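Job ads for hospital equipment technicians should state the pay

Last updated: March

I spent three months reading job ads for biomedical equipment technicians, mostly on the Jodurlow board and on the careers pages at Costigan and Bekel. I read 115 of them. Only 34 gave a wage or a salary range. The rest said "competitive" or said nothing.

This is a poor way to hire. A technician who services infusion pumps in a regional hospital may have to move a family to take a new job. Asking that person to write a cover letter, fill out an online form and sit through two interviews before hearing a number wastes everybody's labour, including the manager's.

Employers tell me that posting pay upsets current staff. It may well. If the people already in the shop are paid less than the new hire will be, they will find out by the end of the first month anyway.
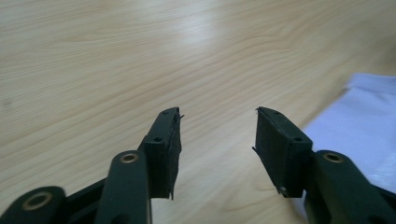
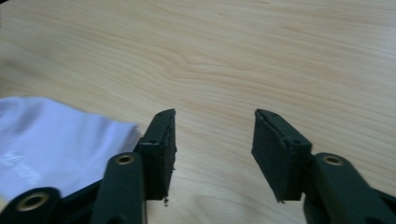 The on-call rules belong in the ad too. I found 13 that mentioned a rotation and gave its length. One, from Rudik, set out the call-back rate and the travel allowance in two lines – it can be done. Job boards could help by making the pay field mandatory, and hospital groups could stop posting through any board that leaves it optional. Until then I tell younger technicians to ask for the range in their first email, and to apply elsewhere if the answer is vague.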